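Equipment Planning Assistant (part-time), Kozma Automation, Tedthorpe

We look for a person who will help us plan and buy the equipment for our robot work tables. You will compare offers from suppliers and keep the budget for 2 sites, Plondska and Zenska. The objects on the tables are simple ones, such as bowls, a pot and a ketchup bottle.

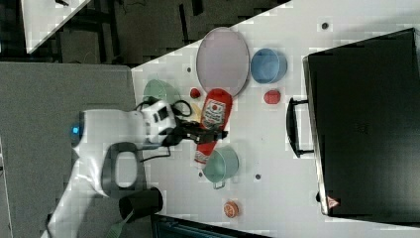
Conditions

30 hours per week, contract for 38 weeks. Please send your CV and a short letter before the end of March 2025.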